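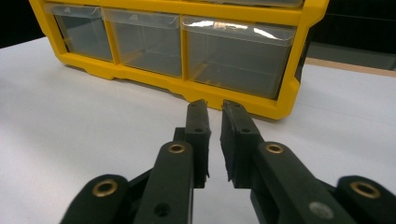
5 min read

Speaker notes, gripper comparison talk (long version, the one with the drawers)

Hi everyone, thanks for having me. Slow down on this bit, I always rush the start.

So I've spent a good chunk of my year comparing two sets of fingertips on the same hand-held gripper, and the test piece I keep coming back to is a yellow plastic parts organizer with clear drawers. You've probably got one in your garage full of screws! I like it because every drawer has that lip along the top, and a lip is a lovely, nasty little thing to grab. Too shallow for a fat finger, too slippery for a hard one.

The two sets are Dullwood and Itus (our names, don't go looking for them in a catalogue). Dullwood is the stiffer one. Itus gives a bit when you squeeze, and I went in dead certain it would win everything.

Ask the room: hands up, who'd pick the soft one? Wait for it.

Okay, the protocol. Each set got 200 pulls by hand, same table, same organizer. Then we took the better motions over to the arm, which we call Penrose, and let it run. By November we were at nearly 2,000 pulls all up and I was hearing drawers in my sleep.

Things to say about approach angle. Come in low and you see the drawer fronts nicely, but your own fingers take up a huge amount of the view. Come in from higher up and you lose the base, so the controller has less to go on for height. I don't have a clean answer. I'd go low for the first touch and let the wrist come up during the pull, and if somebody here does it differently please grab me at the break, I'd love to hear it. 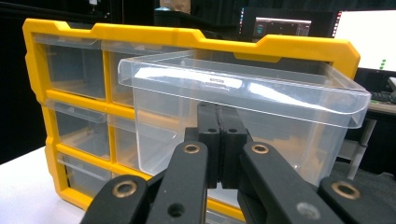 By Custódio Leitão, 2021-01-03

Big drawer section. The bigger the drawer, the more it wants to sag once it's out past the frame, and that's where the stiff set earned its keep for me. Dullwood held the line of the pull better. Itus let the front droop, the back of the drawer caught, and then the whole organizer came for a ride across the table (do the hand gesture, it got a laugh at Poscombe).

For small drawers I'd flip it. Itus was kinder when I was off centre, and I'm off centre a lot.

Don't skip the boring hardware bit! Check the pivots. I lost 5 days to what I thought was a controller problem, all sorts of fiddling with gains and filters, and it was play in one of the linkages. My favourite check now is closing the fingers on a strip of paper and giving it a tug. Takes no time.

Camera stuff, if there's time. Dark backgrounds and clear plastic are a rotten pair. You end up looking at whatever's behind the drawer, and overhead lights put a streak right on the lip you're aiming for. We tried a diffuser and it helped some. Moving the table helped more.

Questions I usually get: cost (say it's mostly my time), whether I tried suction (no, the lip was the point), and when Penrose gets its second arm. Point at my boss for that one.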